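**Lulico widens shirt-handling data set at Indville site**

INDVILLE, May. Lulico has added garment handling to the demonstration set it is collecting for a two-arm manipulation model. The first block covers T-shirts only. Operators at the Indville site guide both arms through each attempt, and the joint positions, gripper commands and camera streams are saved together as one episode.

The block calls for 48 episodes per garment. Shirts are picked up, spread, laid down and regrasped from varied starting positions. Episodes are cut to a common start and end condition before labeling.

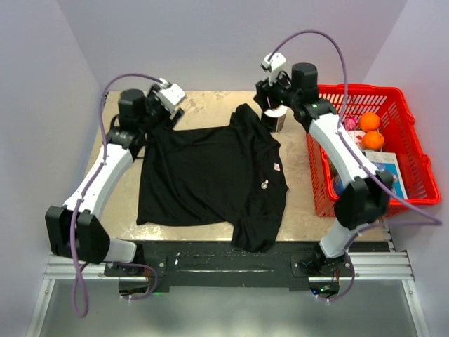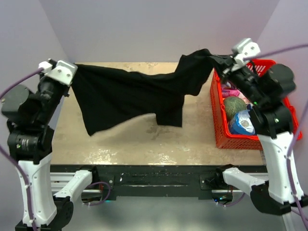 Two-arm station with a black garment: on the table, then held between the grippers.

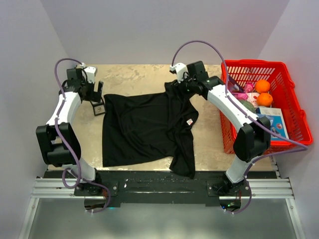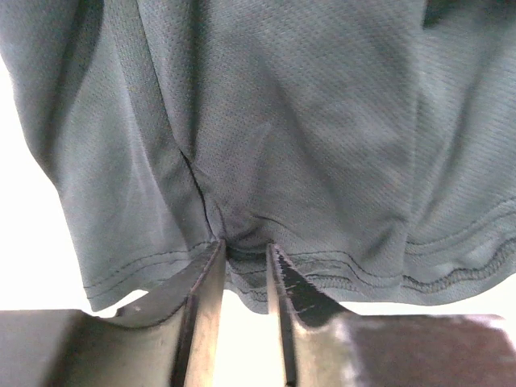 Grasping at the collar, from overhead, and at a stitched hem, from a gripper-mounted camera.

Labels are applied at Matheson, the company's second office, using 19 phase tags. The tags separate approach, contact, lift and release for each arm, so an episode in which one arm waits on the other is still usable. Failed grasps are kept and marked. Lulico said an earlier set that contained only clean attempts produced a model that did not recover after dropping a corner.

One in 10 episodes is held back for evaluation and is not used in training. The same split will apply to the next block, towels, which is to be recorded on an identical station in Grarau. Lulico has not said whether the shirt episodes will be released outside the company.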